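I've had the Plunport fingertip kit on my bench since April, and I keep getting asked if it's worth buying, so I figured I'd put it all on one page!

It's a set of swap-on tips plus the Wako software for teaching picks. The set costs 141 dollars, or 102 if you already own the older Zuton tips and send them back (I did, and they took mine with no fuss). It comes with 17 screws, and you'll want every one of them, so open the bag over a tray.

Small stuff is where I wanted help. Pill bottles, phones, tape, little boxes, the kind of mixed shelf goods Doltmont asks us to sort. I ran 400 picks on it before writing any of this, most of them late in the evening when I could have the table to myself. 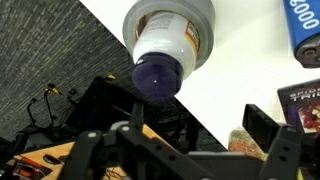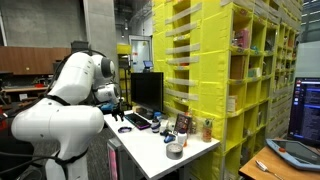

Round things are still my biggest headache. A glossy cap gives you hardly anything to hold, and I ended up turning the closing speed way down in Wako before I was happy with it. Once I'd saved that as its own setting, life got a lot easier. Flat boxes were fine right out of the package.

Setup took me an afternoon, mostly my own fault (I skipped the zeroing page, don't do that). Hiwot Gebretsadik at Plunport answered my email the same day and sent a corrected wiring sheet, and the new sheet is now on their downloads page.

What I'd change: the manual is too thin, and the spare pads should come in the set instead of being sold separately. I'd still buy it again. If you've got a heavier gripper, ask them about the wide tips first, as I've only tried the standard ones.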